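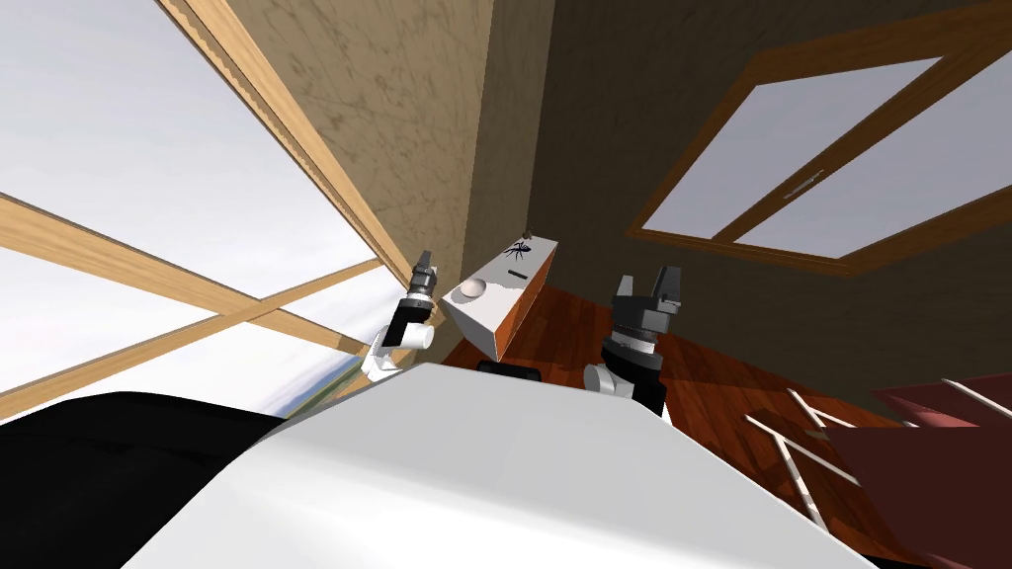
**Killix remote demo FAQ** - last touched November, ask Theerawat Jaidee if somthing's out of date

**Do I need the real robot?**
No. Everything in this round is sim. Log in, pick a room, drive.

**One arm or two?**
Both are live. Left controller = left arm. Park the one you're not using, don't let it drift.

**How long is a demo?**
Cap is 3000 steps. Most people finish well under. If you hit the cap it saves anyway, marked as timeout.

**I fumbled a grasp. Start over?**
Nope. Back off, open, try again, keep recording. Recoveries are useful. Only scrap it if you end up doing the wrong task.

**Wrist view or head view?**
Wrist for the last bit of the approach, head view for everything else. Check the fingers are open before you go down.
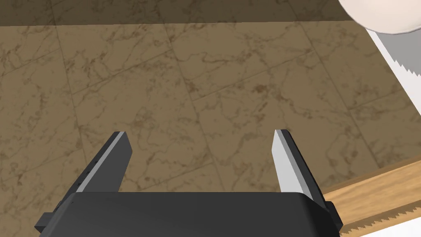 *Wrist view, gripper open, nothing in it. Tile floor behind.*

**The room looks tilted??**
Depends on the camera pose. Hit recenter - if it's still off, carry on, the recorded joint data doesnt care.

**How many do I owe?**
Six per task. We have 485 accepted so far, target is 1274.

**Can I use the Flullero gloves?**
Yes, but calibrate every session. Old Alleck joysticks work too, just slower.

**Who checks them?**
Khamphan team. Rejects come back with a short note. Redo those first, then new ones.

**Lag?**
Stop moving, wait for the light to go green, continue. Don't chase it.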